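Filed under: Home & Kitchen > Storage > Reviews

Clear tub from Skelitz, the long one. Three and a half stars, maybe four if they fix the lid

Quick one, I have to be out the door soon. Bought two of these in December from the Dornville outlet, paid 30 for the pair. Wanted something for the table where everything lands when people come in. Mail, wrappers, gum, receipts. Before this it was a bowl and the bowl was hopeless, stuff slid into one heap at the bottom and you had to dig.

The Skelitz is long and shallow looking, rounded corners, clear all over. Size is the main thing to get right. Measure your shelf first!! I didn't and one of mine sticks out past the pantry shelf by a good inch. The other one lives on the table and that's the one I'm mostly talking about.
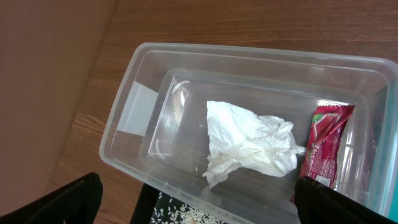

Table duty: one tissue, one red snack wrapper, a few crumbs.

Good stuff first. The rim. Thick, raised, easy to grab with one hand even when I've got the phone in the other. My old Lavitz box had a thin sharp edge and it cracked at the corner inside a year. No cracks here so far and I am not gentle with things. Dropped it once on tile, full of batteries, fine.

Clear is good and bad. Good: you see what's in there without lifting anything. Bad: you see what's in there. If you're the type who wants the mess hidden get a basket. On a wood table it kind of disappears, the brown comes right through the bottom, and I like that more than I expected to. The white Dimitriou trays looked like a cafeteria in my place.

Cleaning. Crumbs show up right away on the clear floor so I wipe it more than I ever wiped the bowl. The walls slope in so a cloth gets down there OK, no deep square corners. But the molded ridges on the bottom are annoying, sticky stuff sits along them and you need a brush or a fingernail. Why put ridges there at all. A flat floor would of been better.

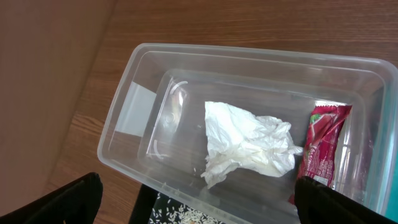 Also it shows glare like crazy under my kitchen light, so if you want to read a label thru the side, forget it, look in from the top. Minor. My sister in law Mateja Dervishi has the same tub in her craft room by a window and says she never noticed, so depends on your light I guess.

The lid. Sold separately, which bugs me, and it's fiddly. Three sides click and the fourth pops back up. I gave up and use mine open. For cereal or rice I would not trust it. For loose junk on a table you don't need a lid anyway.

Stacking: OK empty, they nest fine but then stick together and you have to twist. Full, no, not without the lids, and see above.

Would I buy again, yes for the table, no for the pantry. For dry food get something with a real seal and pay the extra. If you only want a catch-all that wipes clean and takes a beating this is a decent buy, wait for the two pack deal tho, it comes around a lot.

Will update if the plastic goes cloudy, my old ones all did after a while in the dishwasher. These I've been washing by hand.

Luminița Roman
February 6, 2022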